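Rutimeck 3102 Handheld Garment Steamer

Bought in September to replace a Stomer that had begun to spit. Used since then on shirts, two wool jackets and a set of curtains.

The tank holds 300 ml by the label. I measured 268 ml to the fill line, of which 237 ml came out as steam before the pump ran dry. The rest stays under the intake and has to be poured off. Steam is continuous with the trigger locked. There is no low setting, and the cord exits at an angle that favors right-handed use.

Efua Sulemana at Wasilewska lent me her Zotis for comparison. The Zotis heats faster and drips when tilted past horizontal. The Rutimeck does not drip at any angle I tried. Its plate scratches easily and the fabric brush sheds bristles.

Results depend on cloth and on where the crease sits. Collars and plackets need a flat backing and two passes; linen needs an iron. Plain short sleeves are quick. Folds across the body of a shirt, as on the dark navy one in the photo, form again with every lean forward, and I would spend one pass on them at most. Dark cloth should be steamed from the inside to avoid shine. Four stars, one off for the tank. 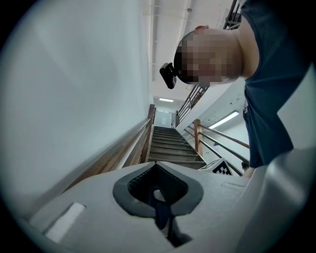
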